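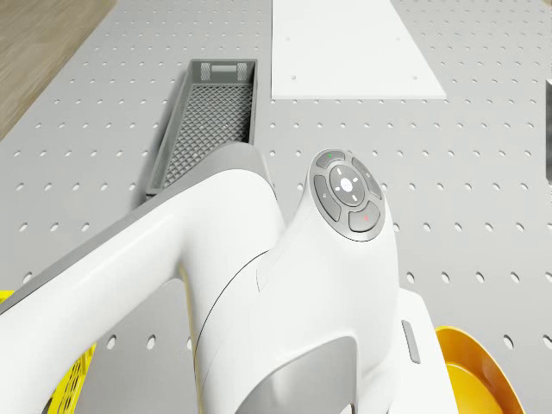

Skirkex Bench Arm - for small packing and sorting rooms

Hi, and thanks for stopping by. I run the product side at Skirkex, and before that I spent 11 years at a packing bench myself, so this page is going to sound more like a bench person than a brochure. If you just want the specs and the price, skip down a bit, I won't mind.

What it does

The Bench Arm picks things up from one spot on a table and puts them down in another. Trays, small parts, bagged goods, bowls, lids, that kind of stuff. It works from one side of the bench and your people work from the other. It's slower than the big arms you see in car plants, and we keep it that way on purpose, because somebody is going to be standing next to it for a whole shift.

You teach it from the round pad on the arm. There's a round button in the middle and four curved ones around it, and that's the whole thing. Most folks I've trained had their first routine saved before the coffee break. You move the arm by hand to where you want it, save the spot, move it to the next one, save that too. If you've ever set presets on a car radio, you'll be fine!

The table

We sell the arm with or without our light gray perforated worktable. I'd get the table. The holes run in an even grid across the top, so you can peg a stop or a guide anywhere and put it back in the very same place tomorrow. Crews who share a bench between two shifts love this. The morning crew has its layout, the evening crew has another, and you can write both down on an index card by counting holes.

If you already have a solid bench you like, the arm will mount to it with the Drulley clamp plate (sold separately). Just check that the top doesn't flex when you lean on it. If it moves under your elbows, it'll move under the arm.

What changes for the people

This is the part I get asked about most, usually by the person who's going to be working beside it and usually after the boss has left the room. So here goes.

The reaching goes away first. At Berisha, a kitchenware packer that has been running our arms since June, each packer used to swing around and lift a full tray onto the bench all day long. Now the arm does the tray and the person does the checking, wrapping and boxing. They told us sore shoulders used to come up at every shift meeting and they hear a lot less about it now.

The pace changes too, and I don't want to gloss over that. The arm doesn't get tired at three in the afternoon, and you do. When Berisha first switched on, the arm was set to the speed of their fastest packer, and everyone hated it, the fastest packer included. We now ship every unit on the lowest speed setting and ask that the crew at the bench pick the number, with their own hands on the pad. A few sites ended up faster than before and a few stayed right where they were with fewer dropped items. Both are fine by me.

And there's new work. Somebody has to teach the routines, change them when a product changes, and notice when a pick is a little off. I'd really like that somebody to be a person from the bench, with the training hours paid and the job title to match. We include two training seats with each arm, and we ask that at least one goes to someone who packs.

Specs and what's in the box

Arm, white casing, with built-in control pad
Mounting base and bolts
Power cable, 21 feet
Two training seats (half a day each, at your place or ours)
Printed setup guide
Weight limit and reach: see the sheet for your gripper, they vary

Price

Worktable: $1486
Clamp plate, grippers and the arm itself are quoted per site. It depends a lot on what you're picking up, so send me a short list of your items and the heaviest one.

Part number for the arm and base together is 2558. Please use it on your order, we have a Pornemen version with a taller base and they get mixed up.

Before you order

Measure the floor space behind the bench as well as the bench itself. The arm's elbow swings back farther than people expect, and I've seen a nice setup get moved twice on account of a water cooler.

Do your risk assessment with the crew there. They know who cuts behind the bench on the way to lunch, and you probably don't.

Lead time is about six weeks at the moment - a bit longer with the taller base. Use the contact form for quotes and tell me which shift you're on, I'll try to call when you're not in the middle of a rush.

Page updated 26 April 2023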